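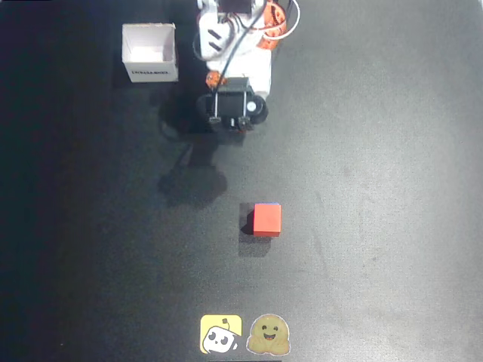
Does the time of day change how hard the tap water is in Bresthorpe?
Our results show very little change between morning and evening samples.

Water Hardness Project, March 13, 2020

We took 25 samples from seven kitchen taps, each 200 ml, and tested them with soap solution. Samples from Birkby Street were the hardest — they needed 13 ml of soap to make a lasting lather. The school tap needed 7 ml. One sample was spilled and left out of the averages. We would like to repeat the tests in August.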